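Search this forum
Enter keywords
Go

Sorting returned and donated goods at the Brirkent depot

Lena_Borkowska
Members are asked to comment on the sorting procedure for the Brirkent depot, in use since April. Incoming items are sorted at the table by bin colour. Yellow is for soft goods, including bags and clothing. Red is for jars and other small containers with lids. The cream basin takes anything that requires a second opinion.

The bins are to remain side by side on the table, in that order, so that each shift finds the same arrangement.

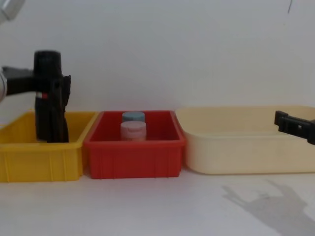
Items without a tag should not be held back. They may be sorted by type and recorded at the end of the shift. The depot processed 3,611 items last quarter, and 435 of those went through the basin — a figure I would like to see reduced.

juta_stores
I support the colours but not the basin. At Cidville we removed ours after six weeks. Staff had been using it for anything they did not wish to decide on, and it was full by noon.

Naomi Urio
I must disagree with the previous member. A basin is useful provided it is emptied daily. Our difficulty at Shboul is with the red bin. Jars stored upright are stable only when the bin is reasonably full, and two or three on their own will tip when it is carried.

juta_stores
Would a cardboard divider not resolve that?

Naomi Urio
It would for larger jars. The small ones slide underneath. We now line the bottom with a folded tea towel, and breakages have fallen.

Lena_Borkowska
Thank you both. The tea towel is a sensible measure and will be added to the procedure. The basin will stay for the present, with a limit of 35 items per day.

juta_stores
I would ask that my objection be noted. A limit of 35 is still too generous.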